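Stovetop kettle

A stovetop kettle is a closed metal vessel used to heat water over a burner. It has a lid, a spout and a handle, and it differs from an electric kettle in having no heating element of its own. The type is sometimes called a teakettle in the United States, although it is used as often for instant coffee and for cooking as for tea.

Construction

The body is usually drawn from sheet steel, aluminum or copper. Stainless steel is the most common choice in current production. It resists rust but conducts heat poorly, so many makers bond an aluminum or copper disk to the base. The Pelletier pattern, a low form with a wide base, heats faster than a tall body of the same volume because more of the water lies close to the burner.

Capacity for household models is commonly 2 liters. Handles are either fixed or hinged – a hinged handle saves storage space but can fall against the hot body if the joint is loose.
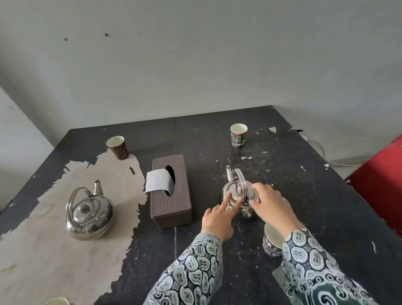 Spouts are grouped by shape. A short, broad spout pours quickly and is easy to clean. A long, narrow one gives a slower stream and is preferred for pour-over coffee. The point where the spout meets the body sets the highest safe fill level, and water above that line may be forced out when it boils.

Whistles

A whistling kettle has a cap with two small plates, each pierced by a hole. Steam passing through the holes forms an unstable jet that produces a steady tone. The Gisameo cap, a removable type, fits spouts 29 millimeters across, while the smaller Pirkia cap fits those of 19 millimeters.

Scale

Hard water leaves a deposit of calcium carbonate on the inner surface. The layer slows heating and may flake into the water. It is removed with diluted vinegar or citric acid, followed by rinsing. The Pleltetus catalog of household metalware lists 337 kettle patterns and notes for each whether the lid opening is wide enough to admit a hand for scrubbing.

See also: Electric kettle, Samovar, Teapot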